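Nalo Community Rooms, Petrauskas Street side
Workroom inspection, September round
Checked by: Liis Adomaitis
Copy to: Urmas Grīnberga, Edgars Kivi

Mark each line OK, FIX or N/A. Write a comment for every FIX. Leave the sheet in the tray by the door when you're done.

## 1. Entry and floor

- [x] Door opens fully and closes by itself. **OK**
- [x] Walkway clear from door to window side. **OK**
- [ ] Floor mat flat at all corners. **FIX.** One corner curls up. Edges taped for now. Edgars has a new mat on order, Petano item 259.
- [x] No cords across the walkway. **OK**

## 2. Lights, window and wall

- [x] All ceiling lights working. **OK**
- [x] Window latch holds. **OK**
- [x] Shade goes up and down without catching. **OK**, a bit stiff near the top.
- [x] Wall paint sound, no damp marks. **OK**

## 3. Large table

- [x] Table steady when leaned on. **OK**
- [x] Top free of splinters, chips and sticky spots. **OK**
- [ ] Cloths folded and put away when not in use. **FIX.** Yellow one crumpled on the table, with the blue and light grey ones behind it. Fold them or put them in the wash, please.
- [ ] No drinks on the work surface. **FIX.** Cola and a green soda bottle near the back edge. Drinks go on the kitchen counter, caps on.
- [ ] Small items stored in their own cupboard. **FIX.** Clear plastic box with the small coloured pieces is still out, beside the cola. The toddler group uses this room at 9:30, so it has to be up high before then.
- [x] Trays stacked squarely. **OK.** White plastic ones, on the right side. Maximum stack height is on the card inside the cupboard door.
- [ ] No loose parts left out. **FIX.** Small white bracket in front of the trays. If you know what it belongs to, tell Urmas.

Most of this section is tidying and can be done in a few minutes at the end of a session. I'd like it closed off before the next round.

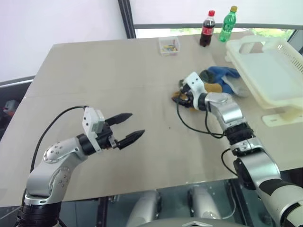 ## 4. Shelves and storage

- [x] Heavy things on the lower shelves. **OK**
- [x] Nothing hanging over a shelf edge. **OK**
- [ ] Cleaning products locked up. **FIX.** Cupboard locks, but the key was in it. Key goes back on the office hook.
- [x] Step stool has all 4 rubber feet. **OK**

## 5. Fire and first aid

- [x] Extinguisher gauge in the green. **OK**
- [x] Exit sign lit. **OK**
- [ ] First aid kit complete. **FIX.** Short on adhesive bandages and the burn gel is past its date. Reorder the Rasis refill pack, 30 pieces.
- [x] Emergency numbers posted and readable. **OK**

## Follow-up

| Item | Who | Status |
|---|---|---|
| Floor mat | Edgars | Ordered |
| Table tidying | Last group out | Open |
| Cupboard key | Liis | Done |
| First aid refill | Urmas | Open |

Comment from Urmas: the bracket might be from the old shade. I'll try it against the fittings in the storeroom. Please don't throw it out.

Comment from Edgars: can we get a hook or a small bin for used cloths? They end up on the table every time.

Reply, Liis: yes, a bin with a lid. Put it on the Petano order with the mat.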